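Pillidmont Cellars
Barrel room and tasting room walk-through
Jul 19, 2022
Checked by: Yiran Fan

BARREL ROOM

1. Floor drains clear and covers seated. OK
Comment: Drain by the Mikuš rows was slow in May. Runs freely now.

2. Barrel racks level, no cracked saddles. FIX
Comment: 2 saddles on the bottom row are split. Do not stack above them until replaced. Barrels there hold the Pundska red, so top up before moving.

3. Bungs tight, no seepage at the heads. OK
Comment: Light staining on one head, old and dry. Marked with chalk.

4. Carbon dioxide alarm tested. OK
Comment: Sounded in both rooms. Battery changed.

5. Sulfur dioxide stored upright, locked, label readable. OK

TANKS AND PUMPS

6. Ladder feet and top hooks. FIX
Comment: One rubber foot missing on the tall ladder. Tagged and taken out of use.

7. Manway gasket, 2760 liter tank. OK
Comment: Wiped and reseated. Order a spare before harvest.

8. Manway gasket, 800 liter tank. OK

9. Pump cords and plugs. OK
Comment: Keep the Condstead pump off the floor when washing down. The hook is there, please use it.

TASTING ROOM

10. Exit path clear, sign lit. OK
Comment: Case stack moved back from the side door.

11. Glass washer rinse temperature. OK
Comment: No chips in the glasses on the rack. Change the filter next month.

12. Fruit and snacks for the table. OK
Comment: Citrus goes out after the white flight. The peel smell gets into the glasses otherwise, and we had complaints on the dry Mikuš.

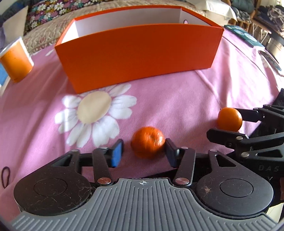 Item 12: mandarin oranges.

13. Spit buckets emptied and rinsed. OK

14. First aid kit stocked. FIX
Comment: Short on burn gel and large bandages. Eye wash is in date.

OPEN ITEMS
Items 2, 6 and 14. Saddles come first. Initial this sheet when each one is done and leave it on the clipboard by the lab sink.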